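Notebook, January, second entry
Heino Raudsepp

Continued the test of the iron gall inks on the Rastbridge paper. Yan asked me to write down also the failures this time, so I will try to be complete.

Batch 2 was mixed in the morning from the same gall extract as before, but with less gum arabic. The first batch was too thick and it stayed on the surface of the sheet like varnish. The new one goes into the paper well. Color when written is a weak gray-brown. By 4 pm the oldest lines had become nearly black, and the lines from after lunch were still going through a kind of purple. I like this purple very much but it does not stay.

Feathering: on the smooth side almost none. On the rough side the thin strokes are fine and the thick strokes have small hairs, mostly where the pen stopped. Lara thinks this is the sizing and that I should not blame the ink. She may be right. I have put one sheet of the Prinora paper beside it for comparison and will write the same lines on both tomorrow, with the same nib, which I forgot to do today.

Acidity. The strip showed a lower pH than I want. I added a little crushed eggshell to a small part of the batch, and it made a gray mud at the bottom of the jar. Filtered it two times through coffee filter. What came through was very pale and I do not think it is useful. Jar kept, marked "eggshell, do not use for writing."

Light test: 53 strips are now in the south window, half of each strip under black card. Light meter gave 3,662 lux at the sill at noon, with thin cloud. I had hoped for more in this month but it is what we have. Please do not move the strips to water the plants. If they must be moved, write the time here in the margin.

The old steel nib has rust on the inside of the curve. I cleaned it with oil and it writes again, but it drops a blot every few words. New nibs are to be ordered. Lara wants the pointed ones, I want the broad ones, so probably both.

Question for Yan: was the iron sulfate from the opened bag or the new one? The crystals in the opened bag have a yellow-brown crust. If they were used in batch 1, the comparison between the batches is not fair and I need to repeat it.

To do:
same nib, both papers
weigh the gum before dissolving
find the lid of the large jar
label the 2,000 ml bottle, it has still the old label for vinegar
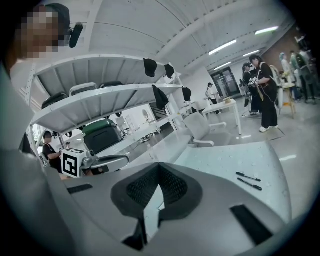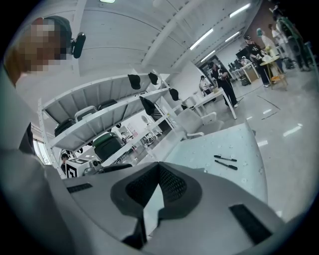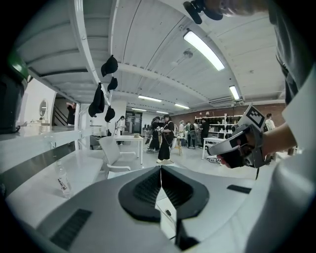
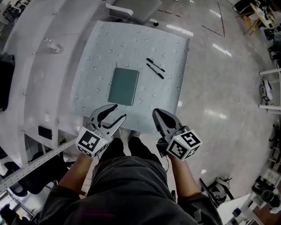 Last picture: the green notebook and two black pens on the mat.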